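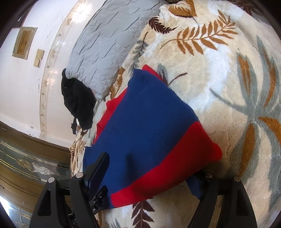 The case for the boring savings account

24/03/2018

My father kept his money in a biscuit tin until he was well into his thirties, and then one day he walked it down to the bank in Sketby and put the lot into a passbook account, where it sat earning a modest bit of interest for the rest of his working life. I used to think this was terribly quaint. When I got my first proper job I was going to be much cleverer than that, and for a while I suppose I thought I was.

I've been turning this over because of a conversation I had at a barbecue in July, when a younger colleague asked me where she should put the money she'd scraped together. She had a list on her phone. There was a fund that tracked something, another fund that did the opposite of the first one, and a scheme her cousin swore by which I couldn't make head or tail of even after she'd explained it twice. What she didn't have was any cash she could get at by the end of the week if the car died. I asked her about it and she looked at me as though I'd suggested the biscuit tin.

Now, I'm not against investing. I've got shares, I've got my super, and I read the business pages over breakfast with as much enthusiasm as anyone in my street. But somewhere along the way we seem to have decided that money sitting quietly in a savings account is lazy money, a bit embarrassing really, like still living with your mum. Every second article tells you inflation is eating it. Well, yes, inflation nibbles at it, and so do the bank's fees if you aren't watching. I'd still say a nibbled cushion is a good deal more comfortable than the floor!

I learned this the slow way. When we lived in Durnusberg, my husband and I had every spare dollar tied up in something or other, all of it very sensible on paper. Then the hot water system went, and the same month the company he worked for, Lerus, cut everybody back to short hours. It was only for 2 pay cycles, and plenty of families have been through far worse, but we ended up selling some shares at a silly price and putting the plumber on the credit card. I can still remember sitting at the kitchen table with the bill and feeling – well, foolish is the word, and a little frightened too.

The man who set us straight was Kamrul Pramanik, who did our tax in those years and had a wonderfully gentle way of delivering bad news. He drew a line down a sheet of paper and wrote "sleep" on one side and "grow" on the other. Until the sleep side was full, he told us, he didn't want to hear a word about the other one. We grumbled, and then we did it, $40 a week to begin with, into the plainest account we could find. I won't pretend it was thrilling. Some weeks I took a bit back out for school shoes and felt guilty until payday.

People ask how much is enough, and I wish I had a better answer for them. A casual worker with a mortgage needs more than a teacher with a paid-off unit, and anyone with kids or an old car should probably add a bit to whatever they first thought of. It also depends on how you're made. I have a friend at Miah who sleeps soundly on up to 2 months of expenses, and I'd be pacing the hallway at three in the morning on the same amount.

The thing I'd like to see change is the tone of it all. Banks could help by dropping those bonus rates that vanish the moment you make a withdrawal, which strike me as a rather mean trick to play on the very people who keep a rainy day fund for rainy days. And the rest of us could stop treating the cautious saver as somebody who hasn't caught on yet. There's a lot of freedom in being able to pay the vet, or turn down the awful extra shift, or get on a plane when your sister rings – and you don't get a chart for any of that.

My colleague has opened an account, by the way. She's kept her list as well, and she tells me the cousin's scheme is still going strong. I've asked her not to explain it to me again.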